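Part 4. Folding a knit sweater for the Liltley drawer boxes

I wrote this part after I'd ruined the shoulders of a good cardigan on a wire hanger, so yes, I have opinions! Knits get folded in my house, and the Liltley boxes are just the right depth for them.

Before you start: clear the bed and pull the sheet tight. A table works too, but my back likes the bed better.

1. Lay the sweater on its back, front side up, neckline away from you. Open both sleeves out to the sides.

2. Smooth the body with flat hands, from the chest down to the hem. Don't tug. You'll still have a few soft waves in it, and they're fine.

3. Check the armpits. Fabric loves to bunch there -- slide a finger in and ease it flat.

4. Straighten the cuffs. If one has flipped over on itself, turn it back now, or you'll find a crease in it come January.

5. Fold one side in toward the middle, then lay the sleeve straight down along the body. Do the other side the same way.

6. Bring the hem up to the chest, then fold once more so the neckline ends up on top.

Note: fuzzy knits pick up lint from everything. I run a roller over the front between steps 2 and 3 (Nuala uses packing tape, which works but pulls a little).

Caution: never put a damp sweater in the box. The lid shuts tight and the smell is awful -- ask me how I know.

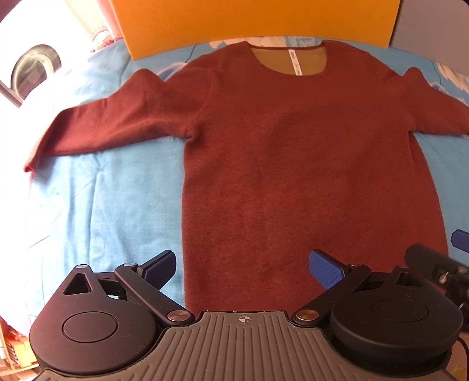

Steps 1 to 3: red sweater front side up, sleeves out to the sides, with a small bunch still to ease out at the armpit.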